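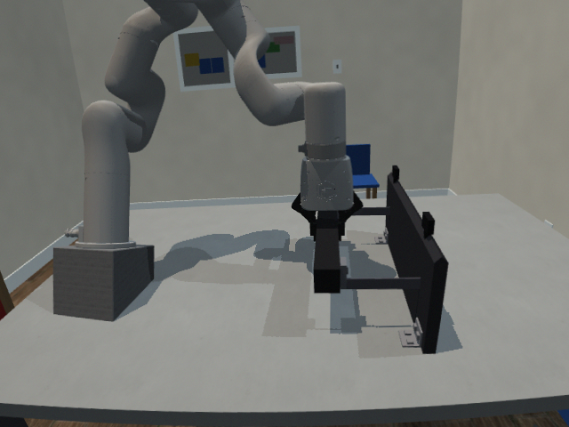 Computer rendering: robot arm, pedestal and table

Notes on Delivering a Theater Archive

The spring season at the Clerniscombe Playhouse closed in May, and with it my present agreement to photograph the company's productions. The final delivery was accepted last month. A number of readers who work with performing arts organizations have written to ask how such a delivery is prepared, and I set out the procedure below as I followed it.

The season consisted of three productions. Each was photographed at a dress rehearsal and again at a preview, with the house manager's permission and from positions agreed beforehand with the stage manager. I made 2487 exposures in total. The playhouse received 228 finished photographs, divided between a press set and an archive set. The two sets serve different readers and should be edited separately.

The press set is governed by the needs of newspapers and programs. Faces must be legible at a small size, and the principal performers must each be represented. The publicity office prefers horizontal pictures and asks that space be left on one side for a title. I no longer argue with this request.

The archive set is a record of the production itself. It should show the full stage at the opening of every act, each change of scenery, and the costumes from head to foot. Many of these photographs are plain. A designer who returns to the work ten years from now will want to know how the back wall was lit, and a close portrait of the leading actor will be of no help with that question.

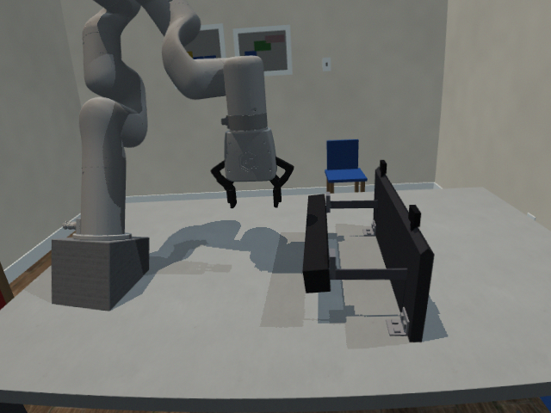
Color was the most time-consuming part of the work. The second production was lit almost entirely in deep blue, and the automatic white balance on my older camera attempted to correct it from one exposure to the next. I now fix the balance manually before the house lights go down and record the setting in a notebook. Where the designer has chosen blue, the delivered photograph should be blue. I submitted a small group of test prints to the lighting designer before completing the edit, and her remarks led me to reprocess most of the second act.

Prints were made by Fellico, on a matte paper that the playhouse has used for its lobby displays for several seasons. The first batch was too dark in the shadows. The fault was mine, as I had prepared the files on a monitor set too bright for the room. Fellico reprinted them at the trade rate, and I have lowered the monitor.

Captions and keywords were entered in Tipoki. I have used the program for several years and have only one reservation, namely that it does not warn the user when a caption field exceeds the length permitted by the receiving system. Several cast lists were shortened in this way and had to be entered again. Performers' names were checked against the printed program and then against the company's own contact sheet, which disagreed in a few places. In each such case the performer was asked directly.

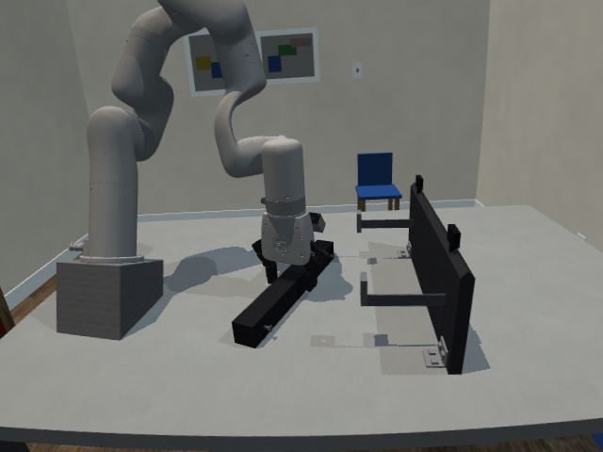
Dorrit Haskane

A word on rights. Under the agreement, the playhouse may use the photographs for publicity and for its own archive without limit of time. Use by a third party, including a touring partner or a sponsor, requires a separate license. This clause was tested in April, when a partner organization asked for a picture to place on a season brochure. The request was referred to me, a fee was agreed, and the matter was settled within the afternoon. I would advise any photographer entering into an agreement of this type to have the clause written in full and to read it aloud with the client before signing.

The archive prints are stored flat in Ollau boxes, interleaved with unbuffered tissue, in the upstairs office. The digital files are held on a drive at the playhouse, with a duplicate at my studio. I will check both copies in November and replace either drive if it reports errors.

Photographs from the third production will be added to the portfolio section of this site once the company has approved the selection. Inquiries about prints should be addressed to the playhouse box office.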